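So I finally gave in and started a garden. Well, "garden" is a big word for a strip of dirt behind a rental, but it's mine until the lease runs out, and I've been out there every evening this week with mud up to my elbows. I'm having the best time!

Some background for those of you who are new: I have killed every plant I ever owned. The basil on the windowsill, the cactus from my sister (a cactus!!), even the mint, and people had promised me that mint would outlive us all. So when I told my friend Bleddyn I was going to grow vegetables he laughed for a good long while, and then he went and dug out a shoebox full of seed packets for me. Half of them had no labels left. I've planted them anyway, so ask me in a few months what they were.

I did start with a budget. 500 for everything, and that had to cover soil, a hose, some kind of fence against the neighbor's cat and whatever else I'd forgotten. The soil took a scary bite out of it. I bought 32 bags from Nowakowski, the garden center out past the highway, and my little car sat so low on the drive home that I took the speed bumps at walking pace. Then I had to carry them all through the kitchen, because there's no side gate. There is still soil in the toaster. Don't ask.

The hose is a Zatum and I love it more than I expected to love a hose. It doesn't kink! My parents had one that kinked if you looked at it funny, and I spent whole summers as a kid walking back and forth to straighten it out. The fence is less of a success. The cat looked at it, stepped over it and lay down in the carrots.

And then tools. I went in thinking I needed one of everything, and I've ended up using a trowel and my hands. The hand rake is nice for breaking up the top layer, but with a strip this narrow I could probably do the whole thing with a fork from the drawer. Gloves I keep putting on and taking off again, I just can't feel what I'm doing with them on. A couple of cheap plastic tubs, though, get some! One for weeds, one for stones, and you can hose them out when you're done.

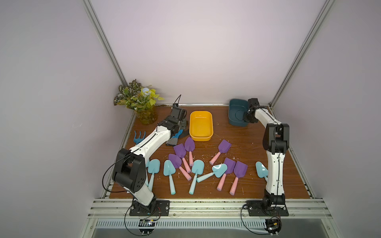
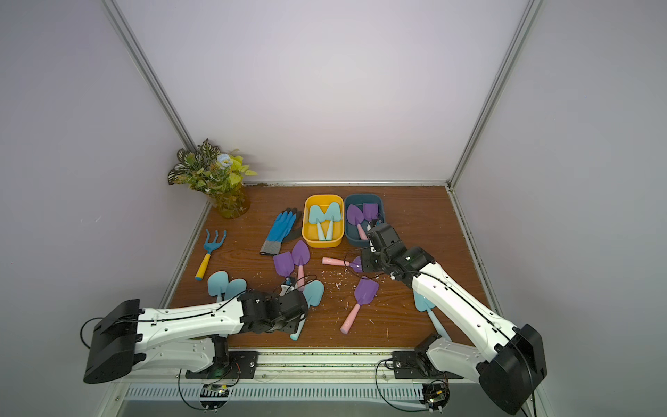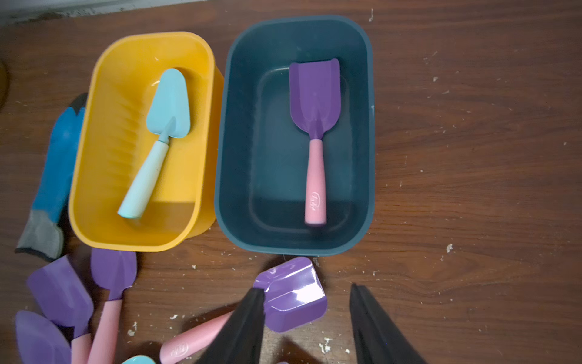 Tubs on a brown table, three times over.

Anyway, back to the vegetables. The radishes came up first, and I was so proud that I sent a picture to everybody in my phone, including my dentist (wrong group, sorry). The beans are taking their time. I've got them in the sunny corner with sticks to climb up, and every morning before coffee I go out in my slippers to see if anything has happened. Usually it hasn't. The tomatoes are still inside on the bookshelf because the nights are too cold, and they're leaning toward the window so hard that I turn the pots around whenever I walk past.

My big mistake so far is zucchini. I planted 3, and when I mentioned this at work people got very quiet and then asked if I had a large family. I live alone. I've since read a few zucchini recipes – cake, fritters, soup, more cake – and I think I can manage one plant's worth before I get sick of it. So if you live anywhere near me, lock your car in August or you'll find a bag of them on the passenger seat.

I also want to try composting, but I can't decide between a real bin and just making a pile in the corner and hoping for the best. The bin I like is the Grusetti and it would eat up pretty much everything I've got left. Bleddyn says pile. My landlord says please no pile. If you compost in a small yard, tell me in the comments what you use and whether it smells!

Next time I'll show you the raised bed, if it's still standing by then. I built it from old shelves and one end is already a bit higher than the other.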